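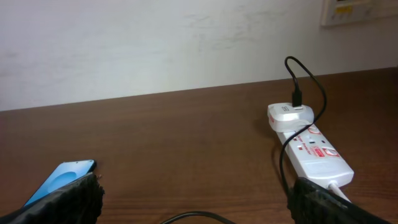

Purkari Study Rooms – Desk and Wall Refurbishment
Progress report to the Asfaw Fund
Prepared by Imke Kleinschmidt, project coordinator
Reporting period: to end of June

1. Status

The project remains within scope. Desk surfaces are accepted for use. Wall repainting has not started and is the main item carried into the next period. Power provision is interim, using portable multi-socket strips, until the electrical scope is settled with the building owner. Grant expenditure to the end of June was $1582, leaving $806 uncommitted.

2. Desks

Fit-out of the 13 desk positions was completed by Gestach under the fixed-price order approved in March. All tops are in the brown wood-grain finish nominated in the application. Suleiman Bashir inspected the tops for level, edge condition and fixing. Two were returned for adjustment, one for a high corner and one for a loose bracket on the underside. Both were reinspected and passed.

The finish has some gloss. Users seated with a lamp on the same side as their writing hand have reported glare, and we have asked that lamps be placed on the opposite side as a first measure. A matte clear coat was priced and is not recommended at this stage. It would add a recoating cycle to the maintenance schedule, and the supplier will not guarantee adhesion over the existing finish.

Cleaning is by damp microfibre cloth and neutral detergent. Solvent cleaners and abrasive pads are excluded under the supplier's care sheet, and the cleaning contractor has been issued a copy.
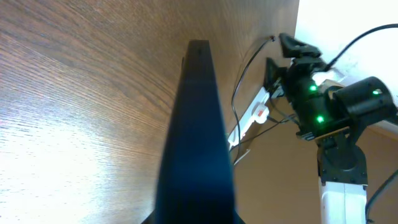

Grain direction was left to the installer and varies between positions. Eyerusalem Degefa raised this at the June site meeting as a departure from the sample board. The specification was silent on the point, so no defect has been recorded. Wording will be added before any further tops are ordered.

3. Walls

The off-white paint behind the desks is structurally sound but marked. Grey scuffs and smudges are present at desk height and above, with uneven patches in the paint. Idris Prydderch trialled spot cleaning with sugar soap on a test area near the door. Lighter marks came away; heavier ones were reduced but still legible at normal viewing distance, and the cleaned area dried to a slightly different sheen. Spot cleaning is therefore unsuitable as a final treatment.

The proposed method is a full wash-down, light sand, stain-blocking primer and two coats of washable low-sheen acrylic in the existing colour. Switch plates and wall-mounted panels will be masked in place.
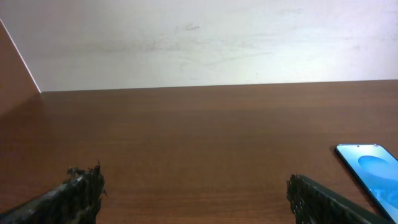 A clear upstand along the rear desk edge was considered as an alternative to repainting. It would protect the wall from further rubbing but would leave the present marks on view, and it would complicate cable routing. The option is held over until the new paint has been in service for one term.

4. Power and cables

The strips are an interim measure. Charging cables are long enough to run across the desk surface, which reduces clear working area and makes wiping down slower. Yeshi Ambaye has obtained a quote from Weltora for under-desk trays and fixed outlets. The trays can proceed within the current budget. The outlets cannot, and would need a variation or a separate application.

5. Risks

Paint access – the rooms must be vacated for drying, and bookings are heavy until the mid-year break. Medium.
Electrical scope – owner's consent is outstanding. Medium.
Desk finish – no deterioration reported. Low.

6. Decisions sought

Approval to apply the uncommitted balance to wall preparation and paint, with cable trays as second priority.
Advice on whether a variation for fixed outlets would be considered this financial year.

Supplier invoices and the desk inspection sheets are held by the coordinator and can be supplied on request.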